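Reading time: 4 min

Subject: Re: ceasefire in the Bai valley, day two of the talks

Hi all,

Sorry for the slow answer, I've been trying to read everything that came out of Ustelholm before opening my mouth, and then of course I fell asleep on the sofa with the radio on. Quoting the earlier message below so the newer subscribers can follow along.

> I see the wire services are all running the same line tonight: the army
> and the valley front have agreed to stop shooting, effective at 6 in the
> morning, and the road to Sarasness will open to trucks. Two problems.
> First, the text hasn't been published. Second, the front's own radio is
> calling it a "pause in operations" and the government is calling it a
> "surrender of positions." Those can't both be right. Am I being too
> gloomy? Last August we had the same headlines and the thing fell apart
> before the ink dried. Would like to hear from anyone who follows the
> local press, as I only have the English-language reports.

No, I don't think you're too gloomy. I'd say you're gloomy about the wrong part, though!

The wording fight is mostly for home audiences. Both sides did exactly the same thing last year and the year before that. The government can't tell its own voters it made a deal with people it has been calling bandits on TV every night, and the front can't tell its fighters they've quit. So everybody gets a word they like and the officers on the ground work from the map. I worry a lot more about the map.

From what the valley papers printed (there are only 2 left, and one of them is basically a bulletin board for the sawmill), the line follows the river as far as the old customs post and then just... stops. Above that it's ridge country, and both sides have had people up there since spring. The government's statement says 375 fighters will come down and hand in weapons at Ustelholm. The front's statement doesn't give any number at all. If you've got 375 on one piece of paper and a blank on the other, you already know what next month's argument is going to be.

Then there's the road. I was really glad to see it in the deal, because people in Sarasness have been paying crazy prices for flour and cooking oil, and the clinic has been sending folks out over the pass on foot. But an open road means checkpoints, and the agreement (the part that leaked, anyway) says they'll be "jointly supervised." By whom? With what radios? Who gets to search a truck? Last August's deal died at a checkpoint, over a load of fuel, and I don't see one sentence that would stop the same thing from happening again.

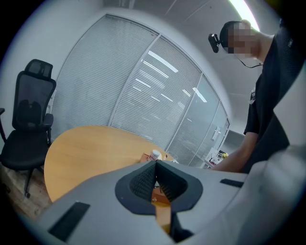
The list archive has a reply from Pronadier on this very point, saying the fuel story was only ever the excuse, and that the August deal was dead a week earlier when the army didn't pull its guns back from the bridge. The valley papers had it on an inside page and the wires never picked it up.

Fair enough, and I went back and checked. The guns do get a mention, two short paragraphs under a piece on school repairs. So maybe the thing to watch this time is the bridge and not the trucks. If the guns move in the first couple of days I'll cheer up a lot. If they're still sitting there when the first convoy goes through, well, I'd expect trouble.

One more thing, about the displaced families. The provincial office says 2194 people are registered in the camp outside Ustelholm, and the announcement talks about them going home "without delay." I've seen this phrase so many times. Go home to what? The papers listed 148 houses burned in the upper villages, and that was before the spring fighting. There's also the matter of mines on the footpaths, which gets no line at all in anything I've read. I'd love to be told I missed it — if somebody has the annexes, please, please post them.

On the question of who is really speaking for the front: I don't know, and I'm suspicious of anybody who says they do. The delegation in Ustelholm looks like the political people. The commanders on the ridge haven't put out a word. That could mean they're on board and keeping their heads down, or it could mean they're waiting to see if the road money reaches them. The valley paper ran a letter from a shopkeeper who said the commanders stopped collecting "road tax" two weeks ago, and I found that more encouraging than anything in the official statements.

So where do I come down? Cautiously hopeful, I guess. It's quieter tonight than it has been in months, going by the local radio, and the evening program went back to playing music between the news bulletins. I'll post translations of the two front-page pieces once I've had some sleep. My Bai dialect is rusty, so corrections are welcome, off-list if you want to spare my feelings.

Does anyone have a decent map of the ridge above the customs post? Mine is older than I am.

Cheers from a tired reader

Comments (3)

The annexes exist. A friend at a relief group has seen a table of contents, and there's a heading for mine clearance, but it's one page long. Make of that what you will.

Thanks for this. I grew up in Sarasness and my aunt is still there. She says the bakery had a line down the hill this afternoon just on the rumor of flour.

I disagree about the wording fight. If the army thinks it accepted a surrender, then any man on the ridge with a rifle is breaking the deal. That matters a lot at six in the morning.

Recent threads

Bridge at Ustelholm: who holds which bank?
Truck convoys and the Sarasness road
Valley radio schedule, updated
Camp registration figures, where do they come from?
Looking for old survey maps of the Bai valley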